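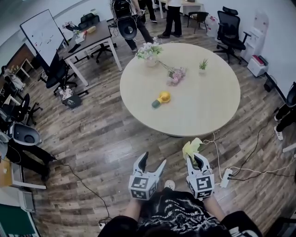 Right gripper closed on a yellow-green flower, left one open. Vase at the far side of the round table.

Flower arranging demos with hand-held grippers – how much variation, and what do I keep?

Posted by drevby_bench
Tags: demonstrations, hand-held grippers, head camera, deformable objects

We are collecting demonstrations for a policy that puts artificial flowers into a vase. One person sits at a round table with a gripper in each hand. The grippers have marker cubes on them for tracking, and we also record from a camera on the head. The photo at the top is from the head view.

The task is simple on paper. Pick up a flower, bring it over to the vase, put the stem in, let go. The other gripper is free to steady the vase or move stems out of the way. We keep a few other things on the table so the policy doesn't learn that everything it sees is a flower.

I have three problems.

First, the stems. They bend, and a flower gripped near the head swings when you move it. Some of our people grip right at the petals and some grip low on the stem, and the two give very different motions. Should I make everyone do it the same way?

Second, tracking. When a hand turns to get the stem into the vase, the marker faces on that side turn away from the camera and we lose the pose for a short stretch. We have been throwing those episodes out. Last session that was 18 episodes, nearly all of them from the insertion part, and that is the part I care about most.

Third, failed tries. If someone drops the flower, picks it up and gets it in on the second go, is that a good example or a bad one?

We train on the Mivero baseline, no changes, if that matters.

Elba Maldonado
Posted Friday, August 1, 2025

I ran a similar collection with artificial plants for the Ostia set, so I'll go through these in your order.

Grip point. Pick one and write it down. We let people choose for the first two weeks and the policy ended up going for a spot halfway between the two grips, where it mostly closed on air. After that we told everyone to take the stem below the head and the problem went away after retraining. If you want both grips in the data, record them as two tasks with separate labels. Gripping at the petals is easier for the person, but crinkled petals squash differently every time and the flower tends to rotate in the jaws. With the stem in the pads you at least know which way it points.

Let people vary the rest. Start position of the vase, which flower goes first, which hand picks, how the loose ones are lying. A bunch lying flat is good to have in there because getting one flower out of a bunch is a different skill from picking up a single one. Move the other objects too. If the small stuff always sits in the same place, the policy will use it as a landmark.

Tracking. Please stop throwing those out. You are deleting the hardest part of the task and keeping the easy part. What worked for us:

Look at how long the gap is before deciding. Short gaps while the hand moves slowly can be filled in between the two good poses. We drew the line at 7 frames and rejected anything longer.

Ask the person to turn their chair a little toward the vase before inserting. It sounds minor, but it changes which cube faces the head camera sees.

Slow down at the vase. People speed up once they are used to the task, and blur takes out as many markers as rotation does.

If you can add one fixed camera at the side, do that. You only need it for pose, so it doesn't have to go into the training input.

Drops. Keep them, with a label. We used "clean", "recovered" and "failed". Train on the first two and hold the third back. A recovered episode shows what to do with a flower that has landed at an odd angle, and you will not get that from clean ones. Cut the recording so the drop itself is left out and the clip starts at the reach for the second pick – otherwise you are teaching it to let go early.

One more thing. Check the background. If people walk or stand around during your sessions, that's fine, but have it in all of the sessions or in none. We had one operator who always recorded with the room full and another who recorded alone, and the policy could tell them apart.

alarcon_k

Agree on the grip point. I don't agree about filling gaps at the vase. The stem end has to go into a small opening and even a small pose error there is a miss. We filled gaps on the Alarcón rig and insertion got worse. I would fill during the carry and never in the last part before release.

Also tape down your cables. We lost 2 sessions to a pulled plug.

mattb_tools

just collect more data. 4 people, a couple of days, done. the model sorts it out

drevby_bench

Thank you. I'm going with the stem grip for everyone and the three labels. I had not thought about cutting out the drop.

On the gaps, I went back through the rejected episodes. Most of the losses are in the turn just before the stem reaches the vase, so they sit between what Elba says and what alarcon_k says. I'll try the chair angle and a side camera first and leave the filling for the carry only. The next round is in September and I'll post the numbers under this thread.

mattb_tools, we have more data. It has the same gaps in it.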